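Looking after a stone countertop

My neighbor Marisa swears by vinegar for everything, and I love her dearly, but please keep it off your stone! Lemon juice too, and tomato sauce if you can catch it in time. A drop of mild dish soap in a bowl of warm water, a soft cloth, then a second cloth to dry – that's my whole routine most nights, and it takes me 6 minutes if the radio isn't too good.
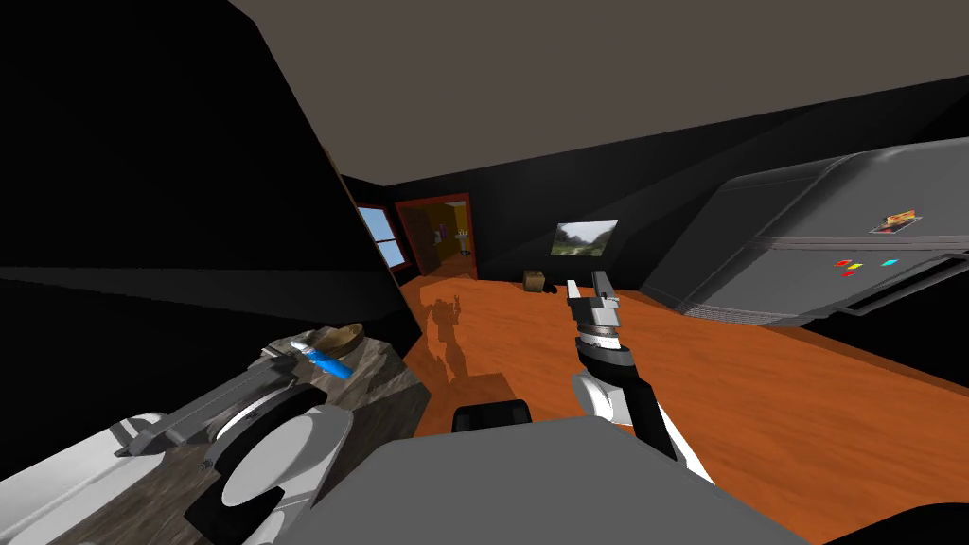

For oily spots I mix baking soda with a little water until it looks like thick yogurt, spread it on, cover it with plastic wrap and leave it until morning. Wipe it off and look again once the stone has dried out properly. An old stain may want two or three rounds, so don't give up on it after the first (I very nearly did, back in February, with a ring of olive oil the size of a saucer).

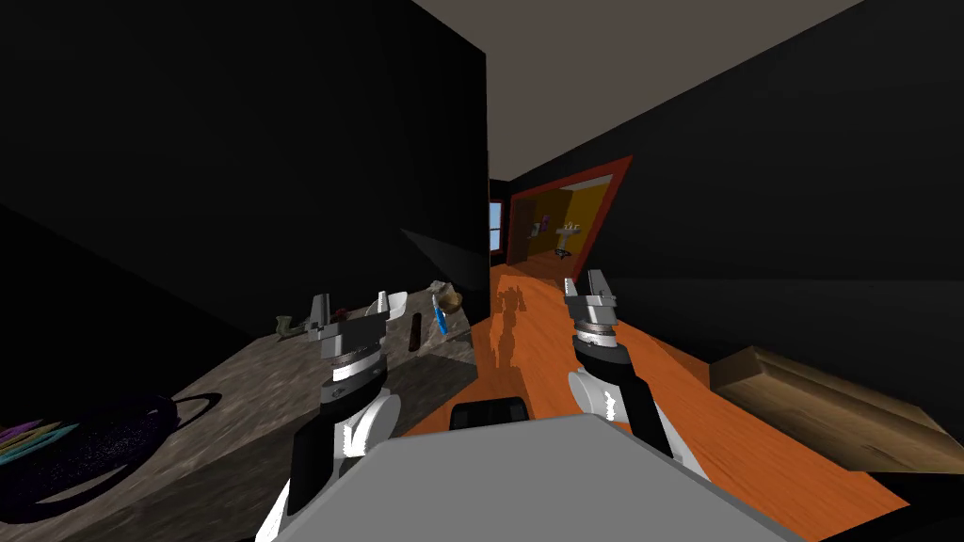 Sealing is less trouble than people think. Sprinkle some water on the counter and go make your coffee – if the stone has turned darker underneath when you get back, it's time. Wipe the sealer on thin, buff off what's left, and follow the drying time on the bottle.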